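From: Yiğit Akyol
To: cell-users list
Date: 05/12/2023
Subject: Re: Re: Fonddale cell, stop on the chair task

On the Fonddale cell thread, Vastley support wrote:

> Thanks for the logs. Our reading is that the left arm reported an
> external force above the limit and the controller did what it is
> supposed to do. We would suggest raising the limit on the left side
> to match the right and trying again. Can you confirm the gripper
> firmware, and whether anyone was inside the line at the time?

Firmware is the one you told us to install, so I hope it's fine. Nobody was inside the line. Uvel was at the desk with a hand on the stop button, where Uvel has been ever since the November business with the stool.

I don't want to raise the limit, and I'll try to say why without getting worked up.

For those who skipped the first two messages: job 391 is the plastic chair. Both arms hold on to it, both arms turn it, and it comes back down on its feet. It ran all last week. Yesterday it got as far as the turn, and then the left arm faulted and held while the right one kept pushing for another 2 seconds. The chair flexed. Plastic chairs are very forgiving, and I would like to thank this one personally.

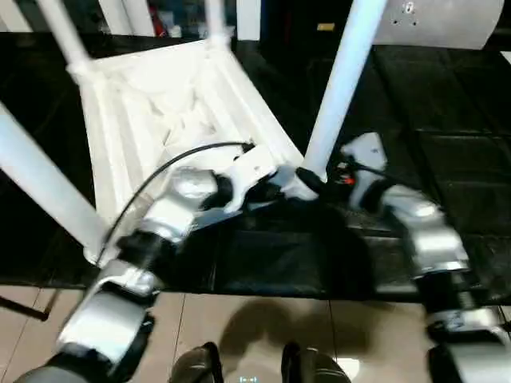
The fault code itself is boring. What bothers me is that one arm can be in a protective stop and the other doesn't hear about it until it has finished its current segment. With the grippers working this close together, both of them at the same corner of the seat by the base of the leg, two seconds is plenty of time for one to lean on the other through the part. We have a message for this. It's called the pair stop, it's in the Yazıcı bridge, and according to the log it was sent on time and then sat in the queue behind a batch of status updates, including one reporting that all was well.

So raising the limit on the left would have made the left arm more patient, and we'd have found out about the queue some other day with something stiffer than a chair.

The second thing is the grasp. The taught point assumes the fingers close on a plain straight length. The underside of this chair has other ideas. If the approach comes in a little short you land next to a joint, and the force reading at closing goes up for reasons that have nothing to do with a collision.

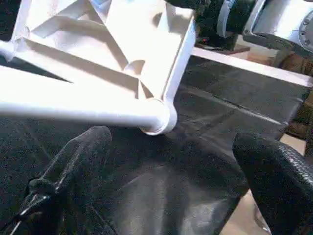 Left of the joint: finger pad and white rod, close up.

I went through the closing forces in the log. 7 of the runs that "passed" had a spike at the same step and squeaked in under the limit. That was all sitting there in the log last week, had any of us (me) looked at it.

What I've done so far:

Job 391 is locked out on the pendant. Please don't unlock it because you have a demo. The single-arm jobs are fine to run, and the tube grasp is what I've been using to check the pads, on the theory that a plain cylinder gives me one less thing to argue about. Pad pressure is even on both sides within what the sensor can tell. I don't think the gripper is the culprit. 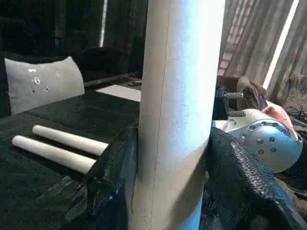
Yiğit Akyol

Still open, if anyone has an hour:

Pair stop needs its own channel, or at least to go to the front of the line. Uvel thinks it's a small change. Uvel also thought the stool was a small change.

Vastley, could you tell us whether the arm controller can take a hardwired stop from its neighbor without dropping brakes on both? The manual says yes in chapter 2 and is silent everywhere else.

And I'd like the taught point moved along the rod, away from the joint, before we touch a single limit. I'll do that one myself on the slow setting, one arm at a time.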